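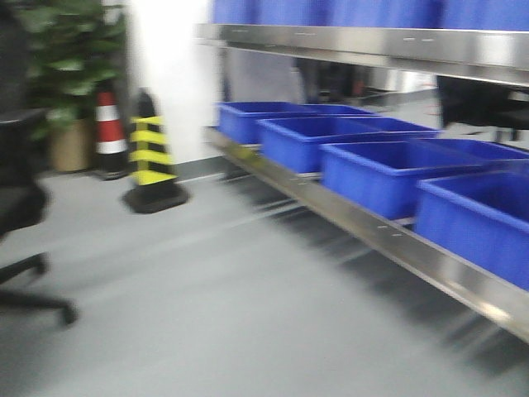 **Opinion | Work & Rooms**

I have come round, slowly and after a good deal of stubbornness, to the view that a working room should own fewer kinds of containers than it thinks it needs. One kind, if you can stand it. Blue bins on a steel shelf, all the same blue, and room in them for whatever the afternoon brings.

I didn't always think so. When Concetta Ferri and I shared the back workshop at Tremley, I was the one who loved a labeled jar. I had 157 of them by the end (I counted when we moved out, and was ashamed), and the labels were lovely, and I could never find the small washers. Concetta kept her things in open tubs and simply looked down into them. She was always done by four o'clock, and I was always still reading my own handwriting.

An open bin is forgiving, you see. You can put a thing back while talking to somebody. A lid asks for two hands and a bit of resolve, and by late December, when the light goes and everybody wants their supper, there is very little resolve left in a room.

The same goes for the bench. I like one with nothing on it but a few specks of lint, gray from one side to the other, waiting. People call that wasted space, and I have been told so warmly and often by Gianni Villa, who paid 342 dollars for his bench and feels he should see something on it for the money. But the clear surface is what you bought, Gianni!
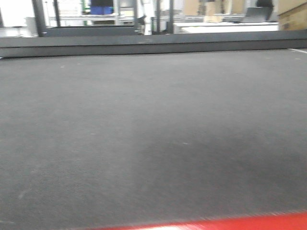

## A word for the plain white plate

My other cause is the plate. I'd keep a big white ceramic one in any workroom, with a wide smooth rim and those faint rings inside, and I'd keep it for everything: sandwiches, screws, the parts of a clock. Small dark things show up on white as they never do on a gray bench, and the rim stops them rolling off under the chair. 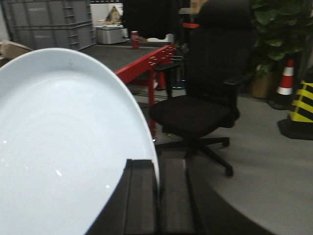

And it washes, which my beautiful cork trays never did. Teresa Ó Ceallaigh has used the same plate for more than 3 years, for glue and for cake, though I hope with a good scrub in between.

Then there is steel, about which I used to be snobbish. I thought it belonged in canteens and made a room feel like one. But a brushed steel shelf takes its small scuffs and goes on looking like itself, while the painted boards I put up at Clornden looked tired by their second spring. I still miss the paint, a little — it was a very nice green — and I wouldn't go back to it. 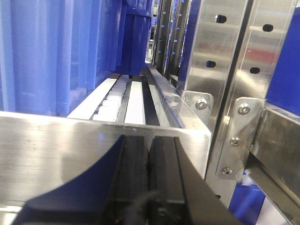
*Brushed steel, white rollers and a big blue crate.*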